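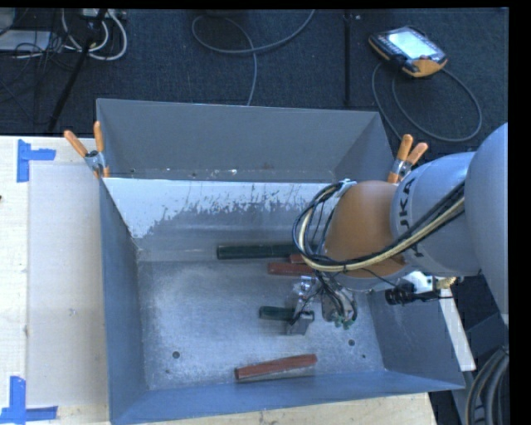 Questions I get about the Jurunwood mini laptop

I've been using the Jurunwood as my only computer since November, and after I wrote it up my inbox filled with more or less the same handful of questions. So I'm putting the answers on one page and I'll add to it when something new comes in.

Is it really small enough to carry every day?

Yes, and I say that as someone who complains about carrying an umbrella. It goes in the same bag as my lunch and I forget it's there until I need it. The charger is another story -- it's a chunky thing with a stiff cable, and whoever designed it clearly never met the person who designed the laptop. I keep one charger at my desk and a second one at home, and I'd budget for that if you can.

Can you type on it properly?

You can, but give it a week. The letter keys are fine. The comma and period keys have been squeezed to make room for the arrows, and I hit the wrong one constantly at first (my early emails were a mess, sorry everybody). I have medium-sized hands. My friend Océane Simard has longer fingers than I do and she gave up after one paragraph, so please try one in a shop if you're worried about it.

How long does the battery last?

I get through a morning of writing and web browsing and a fair bit of the afternoon, with the screen at half brightness. If I turn on the mobile modem it drops a lot faster. Video calls are the worst! I had one last from late breakfast to nearly lunch and the thing was begging for a socket by the end. Standby is good, though. I close the lid at night and it's lost hardly anything by the time I've made coffee.

Do I need the version with the built-in modem?

Depends how you work. I paid extra for it and I'm glad, mostly for the train between Lotville and Holludmont where the onboard Wi-Fi is hopeless. If you're usually at home or in an office, skip it and use your phone as a hotspot on the odd day out. You can't add the modem later, by the way. The slot is there on the board but the antennas aren't, and I had that confirmed by the shop before I bought mine.

Is the screen too small?

For one window, no. For two side by side, yes, and I've stopped trying. I bumped the text size up a notch in the settings and my eyes have been happier ever since. It's a glossy panel, so outdoors you mostly get a nice view of your own face. At my desk I plug it into a regular monitor and it behaves like any other computer.

Does it get hot?

Warm on the left side, near the vent. It's been fine on my lap in jeans, less fine in shorts. The fan comes on when I have a lot of tabs open and it has a slightly whiny note to it, which I notice in a quiet room and nowhere else.

Can I upgrade anything inside?

Storage, yes. There's a little door underneath held on with two screws and the drive slides out sideways. Memory is soldered in place, so buy as much as you can stand to pay for on day one. I went for the smaller amount to save money and I'd choose differently now.

What about a case?

I bought the Tuhiwai sleeve, the gray felt one. It fits snugly and the zipper hasn't scratched the lid so far. It won't save your laptop from a drop onto concrete, it's only felt, but it keeps keys and pens away from it. There's no pocket for the charger, because of course there isn't.

Would you game on it?

Old games and card games, sure. I tried something newer and got 15 frames a second with everything turned down, and then I went and did the dishes.

Does it work with an older printer?

Mine is 18 years old and it prints over USB without any fuss. Scanning took me an evening. The driver that comes up automatically only handles printing, so you have to go to the printer maker's own site and get the full package. Restart after you install it, even though it doesn't ask you to.

Should I wait for the next model?

I have no inside knowledge, so I can't tell you when it's coming. If your current laptop still works and you're not in a rush, waiting never hurts your wallet. Mine had died, so the decision was made for me.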